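4.2 Customer pick-up and weekend demand

The second part of the study looks at how small party rental firms hand over equipment to customers. Records were collected from two firms, one in Wustley and one in Stevham, and cover 324 bookings for inflatables, tables and tents. Both firms let customers choose between delivery and pick-up at the counter. Items chosen for pick-up were mostly smaller, and they were returned late more often than items brought back by the firm's own drivers.

Late returns matter because the same unit is often booked again the next morning. Baudry and Royer describe this as a turnaround problem and suggest a fixed gap of four hours between bookings. The Stevham firm used such a gap from March onward – the Wustley firm set its gaps case by case.

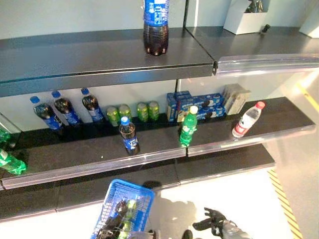 Figure 4. Shelving with soft drinks and snack boxes.

Staff at both firms were asked how they dealt with a unit that had not come back in time. The most common answer was to offer a similar unit at the same price. Refunds were rare, and were given mainly when the customer had asked for a certain theme. Marcelle Baudry's earlier work on the Orkov booking system reports the same pattern for tent rentals. The cost of holding spare units through the slow months was not recorded by either firm and is left out of the model in Section 5.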